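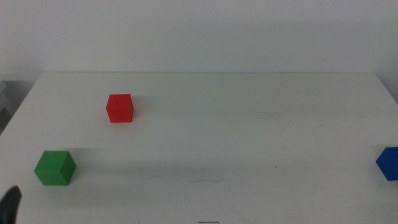
3.2 Stimuli and layout

The stimulus set consists of three solid-colored cubes, one red, one green and one blue, placed on a white tabletop against a plain, pale wall. Surface finish is matte throughout, which limits highlights under diffuse light. Layouts were drawn from the Skotano list, which holds 200 loose triangular arrangements. The cubes never touch in the starting layout.

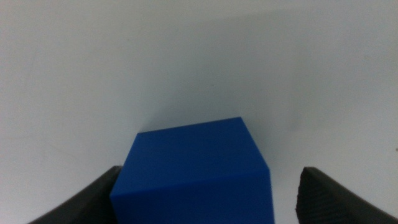 Figure 4. Blue cube between the two gripper fingers, wrist view.

Color labels were assigned from the upper face only – side faces darken with orientation and were left out. Of the 2000 views collected in July, 972 showed all three cubes and were kept for the distance judgments in Section 4.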